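The sorting table at Derner: what changes for us
From the workshop newsletter, September
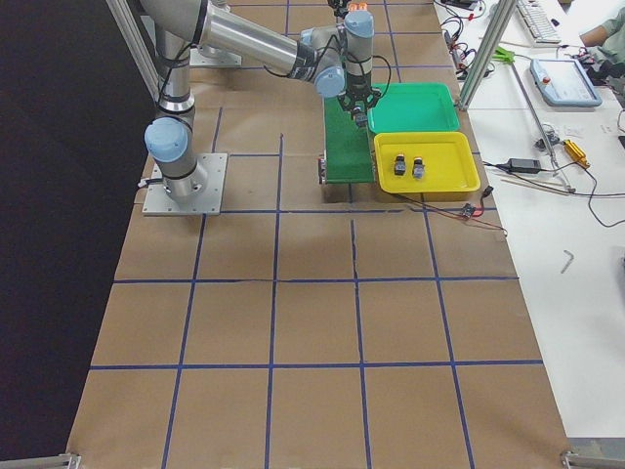
Will the robot take over the jobs in small parts sorting?

The plan keeps every person who works in sorting today. What changes is what we do in the hours of a shift, and this I will try to explain as well as I can, because many colleagues at the Macedo site have asked me at lunch and I gave a different answer each time.

At present, small parts come to Derner in mixed boxes. Each part must be picked up by hand, looked at, and put in the right tray. On a normal day we handle 3,362 parts. Those who have done it know how the neck and the thumb feel by two in the afternoon. The work is not difficult but it is long, and most of the mistakes we find later were made in the last hour of the shift.

The new station is called Tokik. It is still on trial in the back of the workshop, on a table with brown paper and blue tape in squares. The tape is there so that the people who set up the robot can speak about a place on the table without pointing. An arm with a gripper works over a small green belt, and the trays stand beside it. We are using a green tray and a yellow tray for the trial. The final colours are not decided, and if you have an opinion, please write it on the sheet by the kettle. One colleague has already told us that green and yellow are hard for him to tell apart in the evening light, and this was a useful remark.

During the trial the robot gets the short cylindrical parts only. They are the most boring ones for us and they have a simple shape. Springs and clips stay with people, and I don't expect this to change in the coming year. The goal for the trial is 1,000 parts in one shift with no more than 50 sent back for checking by hand. We have not reached this yet. The best shift so far had more returned parts than that, mostly because of parts that lay too close to each other.

For the people in sorting, there will be three kinds of work. Somebody fills the belt and takes away the full trays. Somebody checks the returned parts, which needs a trained eye, so the more experienced colleagues will begin there. And somebody minds the station, which means to stop it when needed, clear it and start it again from the teach pendant. We would like everyone to learn all three and to change places every two hours. Nobody will have to learn programming, but if you are interested, the Zornetti course has two free places and the company pays for it. The course is held during working hours.

Pay grades remain the same for the first two kinds of work. For minding the station, a small allowance is being discussed. I can't write the amount here, as it is not agreed.

Some practical points. The red button on the pendant stops the arm, and any person may press it at any time. You don't need to ask, and you will not have to write a report if it was a false alarm. Please do not lean over the belt when the arm is switched on, also if it stands still. Please leave the tools and cables on the white table where you find them, even if it looks untidy to you. I know that it looks untidy.

Visits to the station are possible each afternoon from 2 until the end of the shift. You can come in your break or ask your shift lead for a quarter of an hour. Several colleagues from packing came in August and asked if a similar station is planned for them. There is no such plan at the moment, and if one is made you will read it in this newsletter before any equipment is ordered.

Questions can go in the box at the workshop door, with or without your name. I will answer them in the next issue.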